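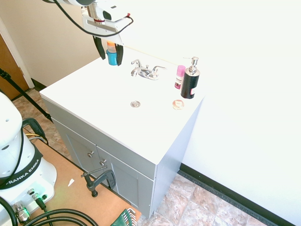

Bathroom vanity with chrome faucet and soap dispenser.

About Endale

Endale records court hearings, detention orders and press freedom cases and publishes them in a searchable register. It was set up in October by former staff of the legal newsletter Zondard. Iman Naciri edits the register.

The register holds 779 case files, 136 of them on journalists. Each entry lists the charge, the court and the next hearing date. Entries are checked against court papers before release. Corrections are logged on the entry page.

Last updated 2022-12-02

62 shares | 45 comments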